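Narkora Play Kitchen Set – README

Welcome! Narkora is a small collection of play kitchen things and the written activities that go with them: setting a table, putting food on plates, filling bowls, clearing up at the end. This file covers what the set is made of, how we name things, and how to lay it out yourself.
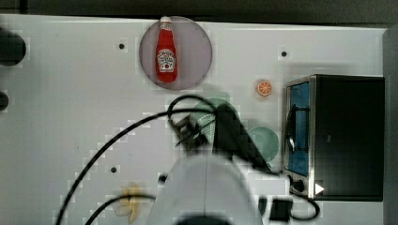
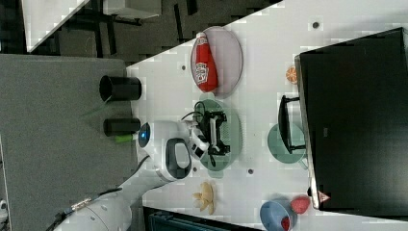
A good play kitchen runs on a few things that everybody recognizes at once, and that is how we picked ours. Plates, cups and bowls come first, then food in shapes you can name from across a table. A ketchup bottle is a favorite of mine for this, and you'll find it lying on a plate in both views, with its white cap and white label, while the orange slice sits out on the bare tabletop. Those two make a lovely starting pair! The bottle is long and has an obvious top end, the slice is round and small, and an activity like "swap the bottle and the slice" already asks for a bit of planning. You have to put one of them down somewhere before the other can take its place.

What's in the collection

There are 60 activity cards in this release. Each card is a short text file with a title, a starting layout, one instruction and a finished layout. Of these, 19 are table-setting cards, 30 are about sorting and serving food, and the rest are clearing-up cards. The clearing-up cards are newer and I'm very fond of them – they have the most variety in how people choose to do them.

Folders

cards/setting – plates, cups and bowls going to their places
cards/serving – food onto plates and into bowls
cards/clearing – everything back to its side of the table
layouts – plain text starting layouts, one per card
words – the naming list, plus all the synonyms we accept

How we name things

We keep names short and use the words a family would use at dinner. It's "ketchup," never "condiment bottle." A food gets its everyday name whether it's a toy or the real thing, so a card says "put the strawberry in the bowl" and leaves it at that. Colors are used only when a layout has more than one of something. If there are two plates, the card says "green plate" and "pink plate"; if there's one, it's just "the plate."

Colors gave us the most trouble. A plate that looks purple-grey to one person is pink or mauve to the next, and teal drifts into green very easily. The words folder lists every color name we've been offered for each plate, and a card is fine if it uses any of them. Please add yours!

Positions are written from the side of the table where the card reader stands. "Near" means close to the reader, "far" means across the table. We tried left and right alone in the Utarus draft and spent an entire afternoon arguing about whose left it was.

Setting up your own table

1. Clear a plain tabletop. White is great because the food colors stand out.
2. Put out the plates first and leave a hand's width between them.
3. Add cups and bowls. Cups may stand or lie on their sides, but check the layout file, which always says which.
4. Add the food last.
5. Read the card aloud before starting.

A full layout takes about 20 minutes the first time and far less once your hands know it. If you don't own a particular item, swap in something close in size and change the name on the card to match. A lemon works fine where we have a banana.

Known gaps

Cutlery is missing completely. We have forks and spoons planned for the Trosanus update in June, along with a few cards that use a pan.

The food is heavy on fruit. I'd love to see bread, eggs and some vegetables, and I have half a page of notes about peas that I will spare you for now.

Several clearing cards say "put everything away" without saying where away is. We left these in on purpose, but if you're using the set with small children you may want to name a spot, such as a tray at the far end.

Card 20 has a typo in its finished layout: the bowl should be near, and the file has it far. It'll be fixed in the next release.

Contributing

New cards are very welcome, and one card is plenty! Copy the blank in cards/setting, fill in the four parts and send it over with your layout file. Keep the instruction to a single sentence. If you borrowed the idea from a game you played growing up, tell us, we like to put that in the credits.

Maintained by Nhung Võ. The cards and word lists are free to copy, change and share, with a mention of Narkora. Last edited Fri 15 January.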